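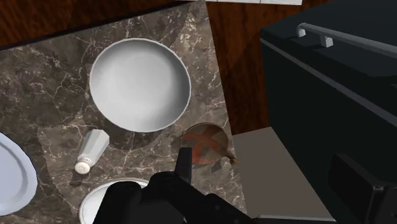
So September is when I said I'd have the kitchen set finished, and I'm at 1,634 episodes, which sounds like a lot until you start throwing the bad ones out.

Quick recap if you're new. I'm collecting demonstrations in simulation for a small policy I'm calling Presach. I drive the arm myself, the simulator records what the wrist camera sees along with every joint position and gripper command, and later the model tries to copy me. The kitchens come out of a scene generator I wrote last winter (Zimcombe, and yes, the code is a mess, and no, I'm not putting it online yet). It picks a counter, picks a few things to put on it, and drops them from a small height so they land however they land.

That dropping part has been the best decision I've made on this whole project! My first batch had everything standing up straight like a store display, and the policy I trained on it fell apart the moment anything was tipped over. Now I get salt shakers lying on their sides, half an onion with its tip poking out past the edge of the marble, plates half hidden behind the gripper. Much more annoying to drive, much better to learn from.

The marble has been its own adventure. I love how it looks, all those thin pale veins running through the brown, but early on I had one countertop texture for everything and the policy got weirdly attached to it. Swap in plain gray and it would hover over nothing. So now the surface changes from one batch to the next, and the light moves around too.

My routine goes like this: coffee, one warm-up run that I always delete, then 53 episodes in a sitting. I tried doing more and my driving got sloppy. You can see it in the replays, the approach gets wobbly and I start closing the fingers too early. Two sittings a day is my limit, one before lunch and one at 9 p.m. or so when the house is quiet.

Stuff I toss:

- anything where an object clips through the counter
- runs where I bump something I wasn't supposed to touch and then pretend it didn't happen
- long pauses (the dog, usually)

I used to toss every fumbled grasp as well. I've stopped doing that. If I miss the shaker, back off, and get it on the second try, that one stays in and gets a "recovery" tag. Some 27 of those went into the last training run and the arm finally backs up and tries again when it misses, where before it would just squeeze air and carry on to the bowl with nothing in its fingers.

Still fighting with round things. The onion half is low and wide, and from the wrist view my own gripper covers up a good part of the counter, so I'm guessing more than I'd like. I added a second camera off to the side called Mangundap (I name everything, sorry) but I haven't decided if the policy gets to see it or only me.

Next up is sorting the tags, then another round of drives with the shaker and onion closer together. I also need to fix the bug where Vomham, my replay viewer, plays the gripper commands 2 steps late. I spent an entire evening thinking my reflexes were going.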